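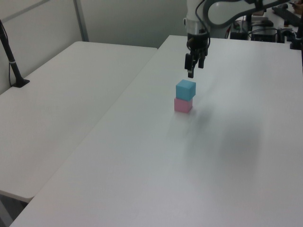 Setting up your course blog on Tarka

I teach the media and culture seminar, and every August I get the same emails about Tarka, so I finally wrote my steps down. You'll need your student login and a quiet half hour!

1. Go to the Tarka home page and sign in. Use your school email (the personal one will put you in the public area, and I can't grade you there).

2. Click New Site and pick the Manurung theme. It's plain, I know, but the comments work properly in it.

3. Name your site with your last name and the course number, like Osei 405. Keep the title under 60 characters or the menu wraps in a really ugly way.

Note: Abdul-Rahman Osei runs the other section and uses a different theme. If you're in his group, follow his handout from here on.
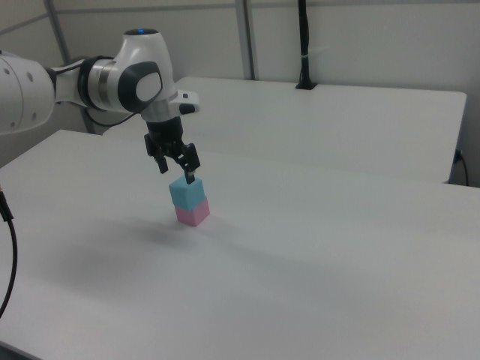

4. Make 2 pages, one called Short Posts and one called Final Paper. Leave the second one blank for now – we'll get to it after the reading on advertising.

5. Open Settings, then Privacy, and choose Class Only.

Caution: don't hit Reset Theme once you've started posting. It wipes your menus, and I can't get them back for you.

6. Send me the link by 4 p.m. on the day of our first workshop.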